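The shop on Fendeo Street opens at 6 in the morning, when the bakery next door still has its lights low. Siv Blomqvist moved to Trilleck from the coast to repair old furniture, and for the first winter she had almost no customers. People in the town threw things away, she told me, or they kept them broken in the garage.

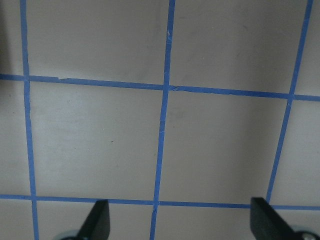 *Blue tape on a pale tabletop, marked out in squares.*

Now there are 61 names on her waiting list. The change began in February, when the Fandbridge hall started a repair evening. The neighbours came with chairs and lamps, and many stayed to learn how to glue a joint. Siv teaches them slowly. She does not like to hurry wood, and she likes even less to hurry people.

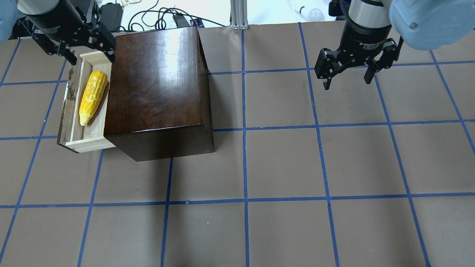 Photo: Fotis Ververidis

The small pieces are the favourites. A drawer is a good teacher - it must be square, and it shows every mistake. The Vakulenko family brought a sewing box of their grandmother's, with two layers of paint in a colour nobody could name. It took them four evenings to bring back the wood. 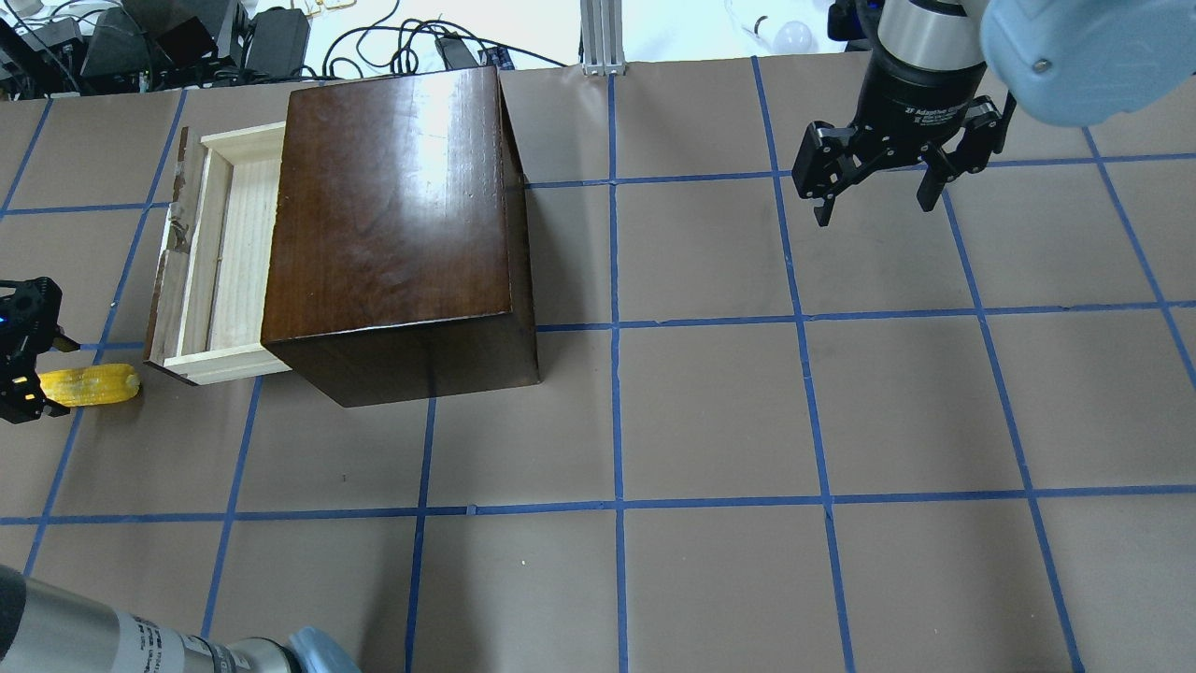

More than 112 pieces have gone home from the hall so far. Some are not beautiful, and one stool still rocks a little. Siv would like a bigger room with better heating, and the council has promised an answer before spring.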